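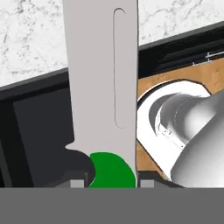 1/8 Notes on moving a small mailing list off an old server. 512 subscribers, one archive, no budget. Posting them in order while I still remember the order.

2/8 Export first. The old Brellent install writes the archive as one mbox file per month. October came out truncated twice. Check the size of each file against the listing on the server before you delete anything.

3/8 Character sets. Everything before the last upgrade is Latin-1 but labelled UTF-8. Convert on a copy. 40 messages still had broken pound signs afterwards and I fixed those by hand.

4/8 DNS. Lower the TTL on the MX record a full day before the switch. I left ours at the default, so some mail went to the old box all afternoon. Tudur Kemeys forwarded it by hand - thank you, Tudur.

5/8 SPF and DKIM both need the new host. SPF is one line. For DKIM, publish the new key under a new selector and leave the old one in place until the old queue is empty.

6/8 Bounces. 54 addresses failed on the first send. Most were a full mailbox or a closed account. Eight were a typo in my import script, which stripped the last letter from any domain with a hyphen in it. Fixed and resent.

7/8 Digest users: the setting does not survive the import. Everyone comes across as single messages. Keep the old config file and reapply it with the command line tool. Sang-wook Ryu has a short script for this and will send it if you ask.

8/8 Still to do: threading is wrong wherever somebody changed the subject line mid-reply, and the search index has to be rebuilt overnight. The old server stays up, read only, until both are finished. If you are missing a post from the archive, send me the subject and the month.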